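What the owner of the Lerstead kitchen learned about eating on a night shift

For nine years the owner of the Lerstead, a small supper counter in Drungate, has opened at ten at night and closed at six in the morning. Most of the customers come from the hospital laundry, the bus depot and the Yazdani bakery across the street. The owner asked that we leave names out of it and talk about the food.

"People think night workers want breakfast or they want a burger," the owner said. "What they want at three in the morning is soup. I sell 200 bowls in a slow week."

The soup changes, but the method stays the same. Onions go in first and cook for a long time with the lid on. Then come the vegetables, then beans or barley, then stock. Salt goes in at the end. There is no cream in any of it.

"Cream sits badly when you have four hours of work left," the owner said. "I used it for the first winter. The bus drivers told me they were falling asleep at the depot, so I quit using it."

The pepper soup is the one people ask for by name. It went on the menu in October of the second year, when a grower in Fumham had more red peppers than he could sell and let a van load go cheap. The owner roasts them until the skins are black, lets them sit covered in a bowl, and rubs the skins off by hand.
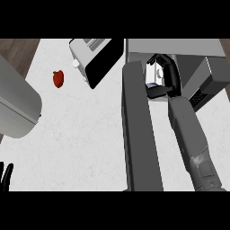 Not all the customers agree on the peppers. One regular from the laundry said that the old carrot soup kept her going longer, and that pepper at that hour gave her heartburn. She would like the carrot back for at least part of the winter. The owner has heard this from her many times.

"She may be right," the owner said. "I tell people to eat early in the shift if they can. Midnight is better than four. A small bowl then, and a piece of bread before going home."

Bread comes from Yazdani, which delivers at two. The owner takes the darker loaves, the ones left in a little too long, and slices them thick. Leftover bread is dried on the shelf over the stove and goes into the next night's soup.

The money side is tight. Rent went up by $77 a month this year, and a used stockpot burner cost $638 to replace in the spring. A bowl with bread is still the price it was two years ago. The owner expects to raise it after the new year and has not decided by how much.

Asked about sleep, the owner laughed. "I go to bed at eight with the curtains pinned shut. I eat toast first. If I eat a real meal I wake up at noon and that's the day gone."

There are no plans for a second place. The landlord offered the empty shop next door, and the owner turned it down after one look at the drains. What the Lerstead may get is a longer counter, with four more stools by the window.

"Then they can sit down with their coats off," the owner said. "Right now half of them eat standing up."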